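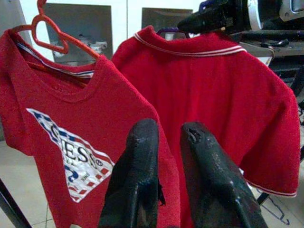 Commenters on the Plandow release page were quick to say that a classifier scoring 60 out of 60 on its own demo data has shown very little. One wanted to know whether the test points had been picked before or after the model was trained. The page doesn't say.

Mavar 2, the new version of Plandow's sorting model, went up on Wednesday with the claim that it "removes the need for feature selection." That's a big promise for a short write-up. The demo data has 16 columns, and going by the company's own chart, two of them do nearly all the work. Plot those two against each other and the groups sit far apart. A nearest-neighbor model would probably manage it, and so would a ruler.

A harder set called Limia, with overlapping groups and plenty of mislabeled rows, gets one line near the bottom - "results to follow." The same line was there for the first version.

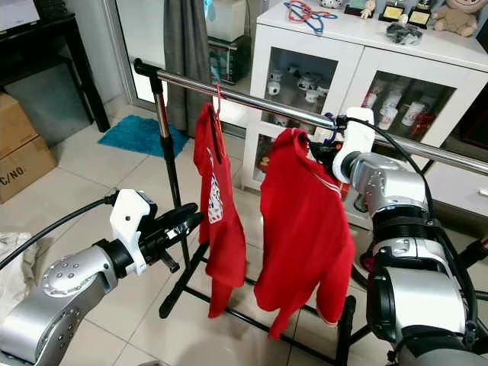 So does Mavar 2 beat plain logistic regression? There is no way to tell from what has been published, as the release leaves out any baseline.

Kaushik, the small lab that built the Limia set, has asked for the training code and the random seeds. Plandow says the code will come in November. Until then the score is a number on a web page, and people choosing a model for real work may want to keep the one they have.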